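From: Colette Caron
To: Abella Bookbinding List
Date: September 14, 2025
Subject: Re: Grandmother's cookbook, loose sections and a very sad spine

Hello Gerardo, and hello to everyone else who has been quiet over the summer,

Gerardo Layug wrote:

> Hi all, new member, long-time reader of the archive. I have my
> grandmother's cookbook on the bench and I'm scared to touch it. It's
> a cloth case binding, printed in May 1951, and she cooked out of it
> nearly every day. The spine cloth has come off in one long piece,
> which I saved in an envelope. The front board is hanging by a few
> threads. The first two sections are loose and the third is thinking
> about it. There are 63 handwritten recipes tucked in all through it,
> on envelopes, on the backs of bank slips, one on a piece of a cereal
> box. They've swollen the book so it hasn't closed in my lifetime.
>
> Somebody at a craft store told me to run a bead of white glue down
> the spine and put it under some bricks. I bought the glue and then
> couldn't bring myself to open it. My sister wants the book to be
> usable in the kitchen again. I'd be happy if it just stopped getting
> worse. What would you all do first, and is there anything I should
> absolutely not do? I've made a few blank journals but never
> repaired anything.
>
> Gerardo

First of all, welcome, and I am so glad the glue bottle stayed shut! I've spent more evenings than I care to remember picking old white glue off a spine with a bone folder and a damp cotton swab, and on a couple of those evenings it was glue I had put there myself, back when I was learning. Your instincts are good. Blank journals are a fine preparation too, because you already know what a sewn section feels like when it's healthy, and you'll notice quickly when it isn't.

I'm going to ramble a bit, so put the kettle on.

Before you do any work at all, take those recipes out, and as you take them out, write down where each one was living. I use a soft pencil and a plain notebook, page number on the left and a few words on the right: "p. 114, date bars, blue envelope." It's slow and you'll stop to read every one, and you should. When I did my aunt's book I found a recipe for pickled pears that we had all thought was gone, tucked in with the poultry. Where people put things tells you how they used the book, and once the slips are in a pile you can't get that back.

Then let the book rest for a few days with the slips out of it. Flat on a table, a clean board on top, nothing heavier than a dictionary. It won't spring back to its proper shape, poor thing, after being stretched all those years, but it will settle some, and you'll get a truer idea of how wide the spine wants to be. If you measure for new spine cloth while it's still fat you will cut too wide and the whole case will slop around like a borrowed shoe. 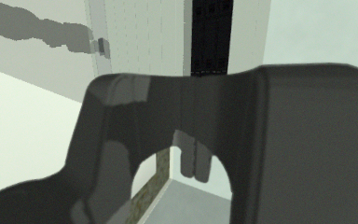
The next job is looking at the sewing. Open to the middle of the third section, the one that's "thinking about it," and see whether the thread is broken or whether the fold of the paper has worn through around it. They need different treatment. Broken thread and sound paper is the happy case, and you can often sew the loose sections back on to their neighbors with a curved needle and linen thread, catching the old kettle stitches as you go. If the folds themselves are torn, you'll want to guard them first with a narrow strip of Japanese tissue along the outside of the fold (and the inside, for the center sheet), let everything dry under light weight, and only then pick up a needle.

I wouldn't take the whole book apart. I know there are people on this list who would, and they do lovely work, and Ishbel is probably shaking her head at me already. But a book with most of its original sewing holding has earned the right to keep it, in my opinion, and a first repair is a hard place to learn to re-sew twenty-some sections that were made by machine in the first place.

For the spine, wheat paste. I'm old-fashioned on this. Paste is forgiving while you work and it can be softened again by whoever comes after you. I brush it on the old spine glue, wait several minutes, and scrape very gently with something dull. Wipe, wait, scrape again. You want to get down to the paper without wetting the paper, and if you feel impatient, go and do something else. Then a layer of tissue, then mull or a thin linen wide enough to go an inch or so onto each board, then a hollow tube of plain paper so the spine can flex when the book opens. That hollow will do more for your sister's kitchen plans than anything else you do.

As for materials, I get my linen thread and mull from Fastbridge. The cloth I use for rebacking is their number 3956, a dull brick red that comes close to a lot of kitchen books from that period, although yours may want something else entirely. Peninah Kashindye swears by the Dridine cloth for anything that will be near a stove. She says it wipes down better, and I've handled the books she's made with it and they do feel sturdy. It's stiffer to turn in at the corners, so practice on a scrap. Avitz makes a nice small brush for paste that doesn't shed, and I'm on my second one only because the dog had the first.

Keep the old spine piece! Don't throw away that envelope. Once the new cloth is on, lifted under the old cloth on each board, you can paste the original piece back over the top. It will look a little patched, and I happen to like that very much. Trim only the frayed threads on the edges, and don't square it up to make it tidy. You'll lose more of the lettering than you think.

Now, the boards. You say the front one is hanging by threads. Don't cut them yet. Lift the cloth along the spine edge of the board with a thin knife, working from the middle toward the head and tail, and be prepared for it to tear a little at the corners, because it nearly always does. Same with the pastedown on the inside. If there's writing on the endpapers – and in a cookbook there's bound to be, somebody's phone number or how many pounds for Thanksgiving – take a good picture of each page before any moisture goes near it. Ballpoint from those years can travel when it gets damp. Test a dot in the corner with a barely moist swab and see if any blue comes away.

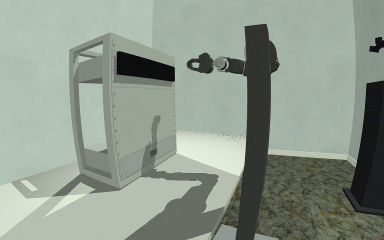

Should the grease stains be washed out of the pages while the book is open for repair?

I'd leave them alone. Grease that old has gone into the fibers for good, washing means taking the book down to single sheets, and the solvents that do shift it aren't things I would want in a house. Brush off the crumbs and flour with a soft dry brush, working outward from the gutter, and if there's batter stuck on top of the print, a small spatula held nearly flat will usually pop it off. Two pages glued together by something sweet can often be eased apart with a slip of silicone paper and patience.

That leaves the handwritten recipes, and I expect this is where you and your sister will have to have a talk. If they all go back where they were, the new spine will be strained from the first day and you'll be doing this again before long. What we did in our family was make a companion volume. I hinged each slip onto a stub of decent paper with a dab of paste at the corners, sewed the stubs in small sections, and covered it in the same cloth as the repaired book, so the pair of them stand together on the shelf. The page numbers from my notebook went in pencil under each slip. My cousins use copies in a binder for the actual cooking and nobody has to hold their breath when the gravy boils over.

The cereal box recipe will be thicker than the rest, so give it a stub of double thickness or put it at the very back in a little pocket. Ezekiel Halvorsen posted a good pattern for a pocket with a folded gusset a while back. It's in the archive under "expanding envelopes," if I remember the subject line right, and if I don't, I'm sure he'll correct me.

As for how long it takes, I'd give yourself a whole winter and not promise it to your sister for any particular holiday. I've repaired over 70 books at my kitchen table and I still misjudge it every time. Paste needs to dry, and so does the binder, so to speak. Do one step, press it overnight, and look at it again with your coffee.

Please write back when you've had a look at the sewing, and tell us what you find in that third section. I would also love to know what the date bars are, if there are any date bars. I made those up for the notebook and now I want some.

Ishbel, if you still have any of that narrow tissue you cut for the spring swap, I think Gerardo could use a strip or two. I can send him mine but it's the heavier weight, and I'm not sure it would be kind to 1951 paper.

Warm wishes to all,
Colette

--
Colette Caron
Abella Bookbinding List
To leave the list, reply with "unsubscribe" in the subject line. Please trim your quotes.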